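Plenton Crowd Clicker: two months of counting marches

4 min read

I bought the Plenton back in December, the week before the big demonstration against the Drarkcombe bypass, mostly out of crossness. The council said one thing about how many turned up last time, the organisers said something wildly bigger, and my own side (I'll admit it, I'm against the bypass) picked whichever number suited. I wanted a number of my own!

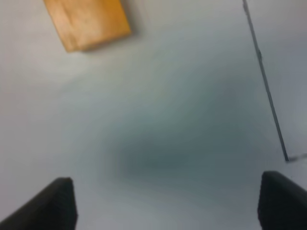
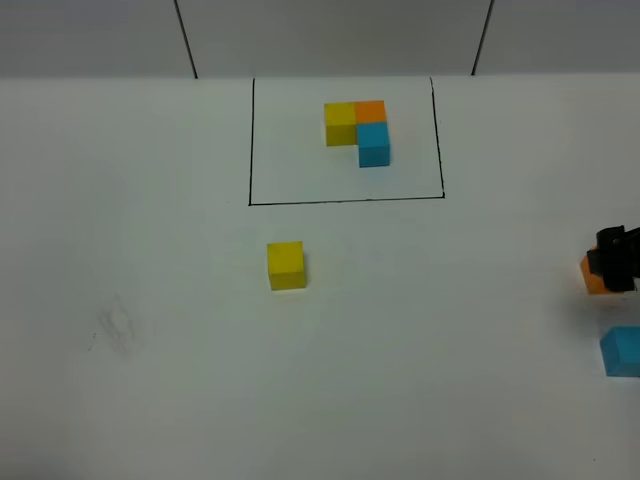
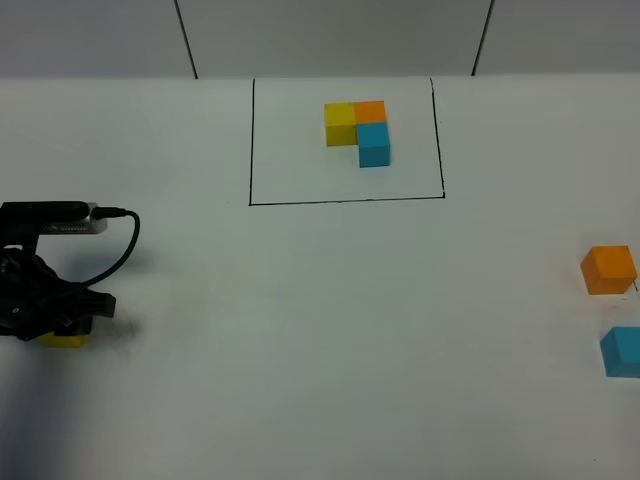
So what do you get? It's a chunky hand counter with two buttons, one for people going past you and one for taking off a mistake, plus a little screen and a wrist strap. It beeps softly every 10 people, and you can switch the beep off, which I'd do straight away if you're standing anywhere near a speaker giving a speech. I got some looks.

The counting itself is lovely. The main button has a proper click to it, even through gloves, and after a while your thumb just gets on with it while you watch the road. I stood on the corner by the old corn exchange for the whole march and finished on 1769. The local paper went with "over 1000", the council wouldn't give a figure, and a chap in the pub told me it was easily double mine. I'm sticking with my thumb.

Where it gets fiddly is a crowd that won't move. Marches are easy, you pick a spot and let everyone walk past, but the rally afterwards was hopeless. People drift in, go off for chips, come back with a pushchair. There's a "grid" setting meant for this, where you count one patch and it multiplies up for you, and I tried it twice and got two answers so far apart that I turned it off and had a cup of tea. The booklet gives the grid one short paragraph, and I still don't know how big a patch is supposed to be.

I borrowed a Rasport from a friend to compare. It's cheaper and lighter, but there's no take-one-off button, so every slip stays in your total for good. It also lost everything when I dropped it on the town hall steps. The Plenton has been dropped more than that (sorry) and kept its count each time. The Villalobos is supposed to be the posh option and sends your totals to your phone, but I don't much fancy my phone keeping a diary of which protests I go to, so I haven't tried it.

Battery life is fine. Mine lasted 12 outings, including two very long vigils and the hustings, and then went with hardly any warning halfway down a queue outside the polling station, so carry a spare. The strap is scratchy and I've swapped it for a bit of ribbon.

Would it settle an argument? Not round here! Both sides have told me I can't count. But I've stopped repeating numbers I've no way of checking, and when somebody shares a photo of a packed square and says the whole county was there, I do at least ask which street they were standing in.

Four stars from me. It'd be five if they rewrote the bit about the grid. I'm taking it to the budget protest next, with the beep off and a flask.

Contact | Copyright, all rights reserved | Back to top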